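3.2 공용 부엌에서 듣고 적은 것들

이제 조사 이야기를 좀 해야겠다. 나는 원래 설문지만 돌리고 끝낼 생각이었다. 공동주택 Golstead에 사는 사람들이 음식을 어떻게 나누고 어떻게 안 나누는지, 종이 몇 장이면 알 수 있을 줄 알았던 거다. 회수한 설문지는 206부였고, 답은 놀랄 만큼 착했다. "남의 음식은 먹지 않는다"에 거의 다 동그라미를 쳐 놓았으니까. 그런데 내가 첫 주에 사다 둔 요구르트는 이틀을 못 갔다(지금도 조금 억울하다).

그래서 방법을 바꿨다. 5월 한 달 동안 부엌에 눌러앉아 커피를 마시면서 오가는 사람들과 떠들고, 밤에 방으로 돌아와 기억나는 대로 적었다. 그렇게 모인 메모가 433건이다. 녹음은 하지 않았다. 녹음기를 꺼내는 순간 다들 설문지 말투로 돌아가 버려서 도저히 쓸 수가 없었다!

메모를 분류하면서 제일 애를 먹은 건 '내 것'이라는 말이었다. 처음에는 Ametepe의 가사노동 분류표를 그대로 가져다 쓰려고 했는데, 거기서는 음식이 개인 것 아니면 공동 것 둘 중 하나다. 실제로 들은 말은 훨씬 지저분했다. "내 거긴 한데 급하면 써." "내 건데 내일까지만 내 거야." 이런 걸 어디에 넣는단 말인가? 공동연구자인 Salamatu Acheampong은 이걸 '유통기한이 있는 소유'라고 불렀고, 나도 이 글에서 그 말을 빌려 쓴다. 둘이 따로 코딩한 다음 어긋난 메모는 같이 앉아 다시 읽었고, 끝까지 합의를 못 본 9건은 분석에서 뺐다.

장소도 꽤 중요했다. 냉장고 안에 있으면 주인이 있는 음식이고, 식탁 위로 나오면 이야기가 달라진다. 어떤 입주자는 식탁에 한나절 놓인 반찬을 두고 "이제 다 같이 먹자는 뜻 아니에요?" 하고 되물었다. 정작 반찬 주인은 그냥 넣는 걸 깜빡했다고 했다. 이런 오해가 메모에 자꾸 나온다. 이름표를 붙이면 해결될 것 같지만 이름표에 대한 감정은 또 따로 있었다. 오래 산 사람일수록 이름표를 야박하다고 여겼고, 새로 들어온 사람은 없으면 불안해했다. 나는 둘 다 이해가 간다.

비교 삼아 들른 Bandero 쪽은 분위기가 아주 달랐다. 거기는 칸마다 방 번호가 붙어 있고, 식탁에 뭘 두고 가면 저녁에 치워진다. 다툼은 적은데 얻어먹는 일도 적다. 규칙이 촘촘할수록 관계가 나빠진다는 Droltis 모형의 예측과는 잘 안 맞는 대목이라 4장에서 다시 다룬다. 미리 말해 두자면 나는 그 모형이 부엌에서 일어나는 흥정을 너무 얕본다고 생각한다.

식탁과 냉장고 사이가 몇 걸음인지도 사람들 말에 은근히 자주 끼어든다. 가까우면 "금방 넣으려고 했다"는 변명이 통하고, 멀면 잘 안 통한다. 그림 4와 같은 배치라면 변명이 꽤 잘 통하는 편에 든다.

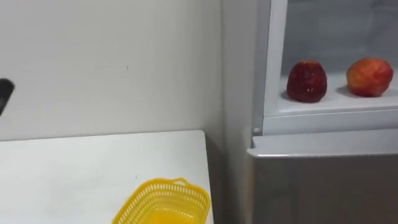 그림 4. 흰 식탁과 그 옆의 냉장고. 식탁 위에 용기 하나가 놓여 있다.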